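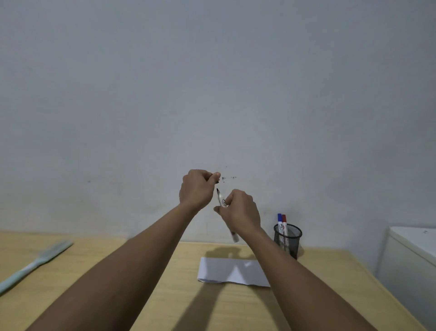
Two hands hold a marker with the cap off. Two more markers wait in the black pen holder.

Why did the robot squeeze too hard?

Do you know how strongly you hold a pen? Probably you never think about it. Your fingers know it for you. If the pen starts to slip, they press a little more. If you hold an egg, they press very softly.

A robot does not know this by itself. People must teach it, and sometimes a mistake happens. In this page we tell you about one mistake, from a small workshop in Tekedthorpe.

The robot in our story is named Zondel. It has one long arm and a hand with two fingers. Its job was to take the cap off a marker, draw one line on a paper, and put the cap on again. For you it is very easy. For a robot it is a hard job, and the engineer Niloufar Golestani worked on it from winter until July.

First, a person shows the job

Before Zondel tried anything, people did the job many times with their own hands. One hand holds the marker. The fingers of the other hand take the cap. A computer studied these movements and looked for what was the same every time.

But there is one thing which a computer cannot easily learn from looking. It can see where the fingers are. It cannot see how hard they press! So Zondel also needed a force sensor in its hand. A force sensor is a small part that feels pushing and squeezing, and sends a number to the computer. Small number, soft squeeze. Big number, strong squeeze.

What went wrong

One afternoon Zondel picked up a blue marker and did not stop squeezing. The plastic made a loud crack. Blue ink came out on the table, on the paper and on the sleeve of Mark Anthony Bautista, who was standing near.

Mark Anthony pushed the big red stop button. It took him 2 seconds. All the motors stopped, and the marker stayed between the robot's fingers, broken.

Why did it happen?

Niloufar looked at the numbers which the computer had saved. They were strange. During the whole squeeze the sensor said "zero, zero, zero." Zondel believed that it was touching nothing, so it pressed more and more.

Then she opened the hand and found a thin wire that had come loose. The arm had already done the job 3000 times, and each time the wire was bent a little. You can try this with a paper clip. Bend it back and forth many times, and at some moment it will break.

How they repaired it

The new wire is longer, so it does not bend so sharply. Niloufar also wrote two new rules for the computer.

The first rule: if the fingers are closing on something and the sensor still says zero, stop and call a person.

The second rule: the motor may never squeeze harder than a certain limit, even if the sensor asks for more.

People got a rule too. When the arm is moving, everybody stays behind the yellow line on the floor.

Words to remember

Sensor: a part that feels or measures something.
Motor: a part that makes things move.
Fault: something in a machine that does not work correctly.
Stop button: a button that turns off the movement at once.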